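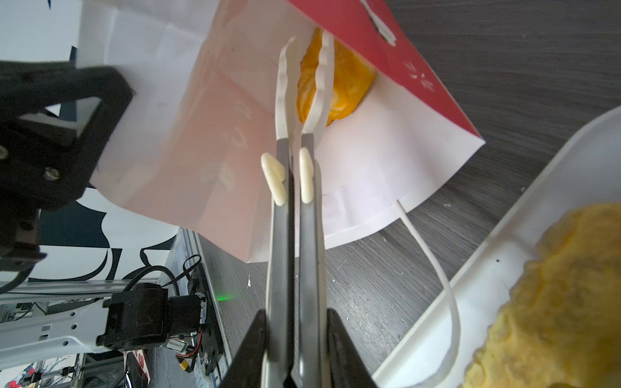

Fried food held at the mouth of a paper bag.

Ticket 2577
Site: Kelodstead, Metwally building, optics lab
Opened by: Natnael Demissie
Assigned to: Essam Bouzid
Equipment: Parkar photon counter, Cladel logging software
Status: open, waiting for customer

Problem as reported
Coincidence counts from the entangled photon source drop to nothing partway through a run. Single counts on both channels stay normal. Restarting Cladel brings the coincidences back, then they go again. No error message on screen and nothing in the log file apart from the usual start-up lines. It began after the software update on Wednesday. We have not touched the crystal or the pump laser.

Reply, Essam Bouzid
Please check that the coincidence window was not reset by the update. It should be 10 ns for your set-up. Also tell me whether the counter is using its own clock or the external one, and how long a run lasts before the counts go.
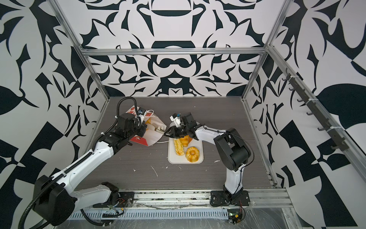

Reply, Natnael Demissie
Window was still 10 ns. We are on the external clock, fed from the rack next door. It lasts up to 20 minutes, sometimes much less. I swapped the two detector cables over and the fault did not change. I also tried the other USB port, same result.

Reply, Essam Bouzid
If the singles are steady then the detectors are fine. I think the delay between the two channels is drifting until the pairs fall outside the window. Please do the following and send me the results.
Stop the run and close Cladel.
Set the counter to internal clock using the switch on the back.
Start Cladel, open Delay Scan and save the histogram.
Leave it running until the counts drop, then save a second histogram without restarting anything.
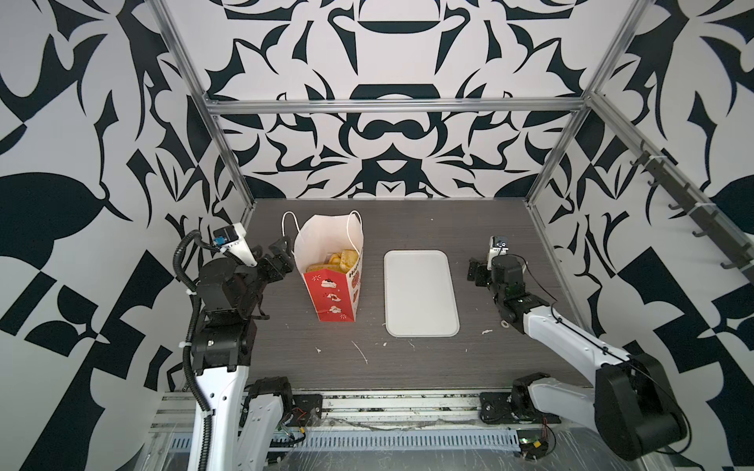 Reply, Natnael Demissie
Done. On the internal clock the peak stays where it is and the counts did not drop all afternoon. Back on the external clock the peak walks off to the left and the coincidences go with it. Both histograms attached.

Reply, Essam Bouzid
Thanks, that is clear enough. The new version reads the external clock rate from the settings file, and I suspect the update put the default value back. Look under Timing, Reference and compare it with the label on your clock unit. Stay on internal clock for now. Leave the ticket open until you have done a full overnight run with the corrected value.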